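Plodwood College Open Evening: Visit Report
02/04/2021

Representatives of the Primia Parent Council attended the spring open evening at Plodwood College on behalf of families with children entering Year 7. The college has 983 enrolled students across two campuses, and the visit was confined to the senior campus on Luton Street. Guests were received in the library and given a printed program, a map and the draft calendar for Term 2. 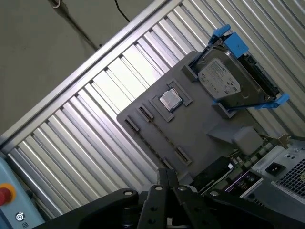 When do enrolment applications close? Completed forms must reach the front office by the end of Week 4, together with a copy of the child's most recent school report.

The principal's address dealt chiefly with the new reporting schedule. Written reports will be issued at the end of each semester, and parent-teacher interviews will be held twice a year -- once in Term 1 and again in October. Interview bookings will be made online, and families without internet access may book by telephone.

Visitors then proceeded to the Mondal Building, where elective subjects are taught. Students may choose two electives in Year 8 and four in Year 9, subject to staffing. 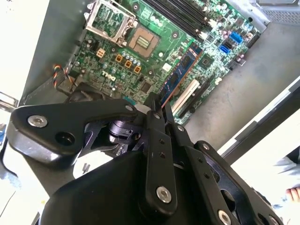
Technology electives, Mondal Building.

Questions from the floor concerned homework, the bus timetable and the uniform shop. The college confirmed that homework in Year 7 will not exceed four hours a week. It was also noted that over 337 families now receive the weekly newsletter by email, and that paper copies remain available on request.

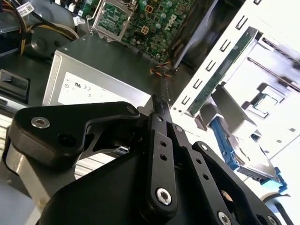 Stefaniia Zinchenko asked that interview times be extended into the evening for parents who work shifts, and Karthik Ekanayake supported the request. The college undertook to respond in writing before the end of term.

The Council thanks the staff and student guides for their courtesy. A second visit, to the junior campus, will be arranged next term.

Recent items
Term 2 calendar (draft)
Uniform shop hours
Bus timetable changes
Minutes of the last Council meeting

Contact the Council | Copyright Primia Parent Council | Back to top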